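In Praise of the Short Menu

My neighbors will tell you I am not a hard person to feed. I'll eat what's put in front of me, I'll usually ask for seconds, and I have been known to finish other people's pie. But hand me a menu with 94 items on it and I turn into somebody else. I go quiet. I start reading the descriptions of salads I would never order. By the time the waitress comes back around I have asked for the chicken, again, and spent the meal looking at what everybody else got.

I counted those 94 at a place out on the Plosgate road one Thursday, while the rest of my party was still arguing about parking (I had the time). There were pastas and tacos and three kinds of meatloaf, and a whole laminated page just for things that came in a skillet. I'm sure some of it was wonderful. I only wish somebody who worked there had been willing to tell me which.

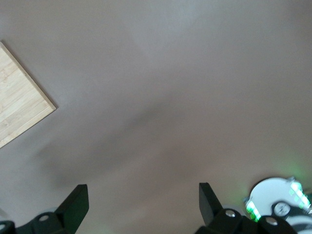
Compare that with Panasiuk, the little lunch counter in Fetadside, where the menu has 2 things on it and one of them is soup. You walk in, you say soup or you say the other one, and then you sit down and get on with the real business of lunch, meaning the person across from you. My sister-in-law and I had the best talk we've had in years at that counter, and I put a good part of it down to the fact that neither of us ever had a menu standing up between our faces.

Now, I know what people say, because they've said it to me, some of them pretty loudly. They say a long menu is a kindness. It takes care of the grandmother who can't have onions and the nephew who eats nothing but noodles, and it keeps peace in the car. I've been the one in charge of a table full of relatives and I have blessed many a kids' page in my time, so I won't pretend there's nothing in that. A small kitchen ought to bend a little when somebody asks nicely, and in my experience most of them do.

Still, I think we've let it creep into everything. The grocery store in Nilard must carry 60 kinds of salad dressing, and I stand there with my cart like a person waiting for a bus. I went in for a lightbulb in September and came home with no lightbulb. My own kitchen drawers were the same way for years, full of gadgets for coring and zesting and spiralizing, and every night I reached past all of it for the same knife and the same spoon. 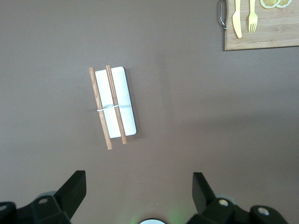

A narrow white plate and a pair of wooden chopsticks.

So last winter I started cooking the Panasiuk way at home. One thing for supper, maybe a bowl of something on the side, and if you don't care for it there's bread. I expected a revolt and I got a little one, mostly on the subject of cabbage. But I've gotten better at the things I make, which is bound to happen when you make them over and over, and I throw out a lot less food at the end of the week. Supper gets to the table sooner too, and folks stay at it longer.

I wouldn't want to see the big places close. People love them, and I'll go along if you invite me, and gladly! Give me the seat by the window, and go ahead and pick something for me while you're at it. I'd be 100 percent happy with the soup.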